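Re: [house-list] Draining rack, again
Sun 9 June

Mateja Krasniqi wrote:
> Whoever keeps laying cups on their side in the rack, please stop.
> They hold a puddle and I end up wearing it.
> Also, do we need a rack that size?

Guilty on the first count, at least for the yellow one. It won't go over the prongs any other way, or I have never had the patience to find out.
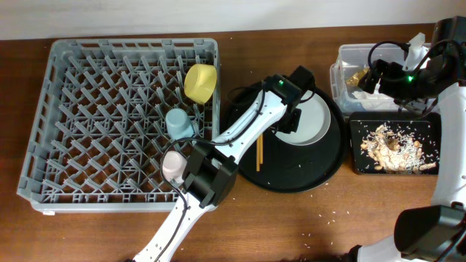 As for the size, the grey rack was 277 in the Golob sale in March and the smaller one was 685, so I regard the matter as closed. It takes plates very well - it's cups it seems to resent.

The round black tray is a separate grievance. Could whoever eats over it tip the grains in the bin before putting a plate back on top? I've done it twice this week and my enthusiasm is fading.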